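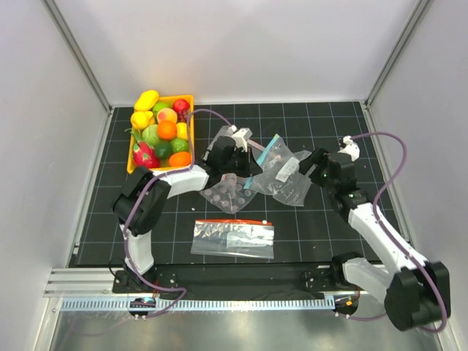 *Figure 2. Both arms at the bag position, fruit basket at the back left of the mat.*

## 4. Safe working at the two-arm cell

This section applies to everyone who loads, runs or clears a Vovengate two-arm bench cell. Read it together with the site risk assessment. Where the two differ, follow the stricter rule and tell the cell supervisor.

### 4.1 Before you switch on

1. Check that the work mat lies flat against the mounting rail.
2. Check the bolts at both arm bases by hand. If one moves, stop and fit a lockout tag.
3. Follow each purple cable from base to gripper. It should hang in an open loop with no kinks and no tape holding it to a link.
4. Remove tools, cups, pens and loose packaging from the mat and the metal floor panel.
5. Clear the cable tray. Nothing may be stored in it or laid across the small modules at its ends.
6. Confirm that the emergency stop is released and within reach of where you will stand.

> **Note:** The grid on the mat is for placing items. It does not mark a safe distance. Both arms can reach past the edges of the mat.

### 4.2 Loading the work items

1. Put the cell in HOLD and wait for both arms to stop.
2. Place the basket first, then the bags. Leave enough room for a gripper to open fully on either side of each bag.
3. Close every zip before the bag goes on the mat. An open bag can spill small parts under the rail.
4. Turn labels and paper slips upwards where the job sheet asks for it.
5. Take both hands out of the enclosure before you release HOLD.

Clear bags are hard to see against a printed mat, and they slide. Count them in and count them out, and write both numbers on the job sheet.

> **CAUTION:** Do not straighten a bag while a gripper is above it. Press HOLD first, even if the arm looks still. An arm waiting for its partner can move without warning.

### 4.3 Shared space

The middle of the mat is the shared zone. Unless the job has been approved for joint handling, only one arm may work there at a time.

- Set the shared-zone speed limit in the Stulano controller before the first run of each shift.
- For joint handling, run the job 8 times at reduced speed with someone at the emergency stop. Record every run.
- If the grippers touch, press the emergency stop. Do not back the arms off with the jog keys until both have been inspected.
- Changing the size of the basket or moving it counts as a new layout — repeat the reduced-speed runs.

### 4.4 Indicator lights

Lights on the wrist and on the tray modules are for fault finding only. A green light at the wrist is not permission to reach in. The only signal that allows entry is the HOLD lamp on the controller, together with arms you can see have stopped.

### 4.5 Stopping and clearing

1. Press HOLD and let the arms settle.
2. Turn the isolator off and fit your own padlock.
3. Lift out the bags, then the basket.
4. Wipe the mat and floor panel with a dry cloth. Pick up any specks or scraps by hand.
5. Enter the hours in the cell log. Gripper pads are changed at 4000 cycles, or sooner if they are cut or shiny.

Report damaged cables on form 324. Spare pads and cables are ordered through Drernska, and replacement arms must be fitted by a Gunnlaugsson engineer.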